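5.2 Protective stops during powder transfer

The most frequent fault in the trial was a protective stop that left the arm standing over the bench with a transfer only partly done. Of the 700 transfer cycles attempted at the Nonon laboratory, 560 ran to the end without operator action. Another 40 ended in a protective stop, and the rest were halted by the operator for reasons treated in Section 5.3. No person was hurt and no glassware was broken in any of the stops.

The stops were first put down to contact between the gripper and the bench. The log kept by the Wuisan controller did not support this. In most cases the force reading rose while the gripper was still clear of the surface, and it rose slowly, over the whole length of a wrist turn. A true contact gives a sharp step. Holger Løken repeated the wrist turn by hand in free-drive mode and felt a steady drag on one side, which he traced to the cable at the tool end.

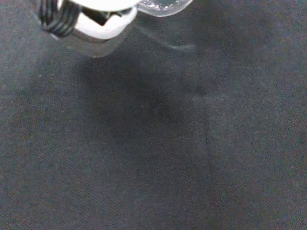 Figure 4. Wrist camera view over the dark bench cloth, with the coiled cable beside the white gripper housing at upper left.

The coil had been fitted so that the cable could stretch as the wrist turned. On long turns in one direction the loops bound against each other and passed the load to the tool flange, where the controller read it as an outside force. The stop was therefore correct behavior on a wrong signal. We chose not to raise the force limit - the limit protects the operator as well as the glassware - and changed the path instead, so that the wrist unwinds before each approach.

A second matter concerns what happens after a stop. The Eson recovery routine moved the arm straight up before returning it to the start position. With a funnel standing in a flask, a straight lift is safe only if the gripper holds nothing and is clear of the rim.

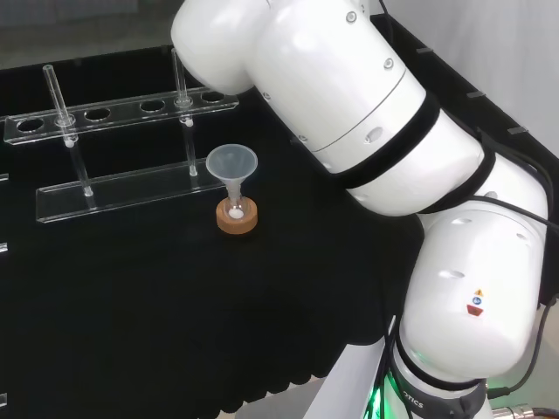

The routine had no means of checking either condition. In 4 of the recorded stops the operator judged the lift unsafe and pressed the emergency stop before it began. Tormod Sæther then rewrote the routine so that recovery waits for a key press at the bench, and the revised version was put into use on 07/12/2024. The delay this adds was not measured. The wrist camera was of little help in these cases, as its view did not always take in the flask, and operators were told to look at the bench itself before confirming. The same instruction now appears in the Drotus work sheet for powder handling.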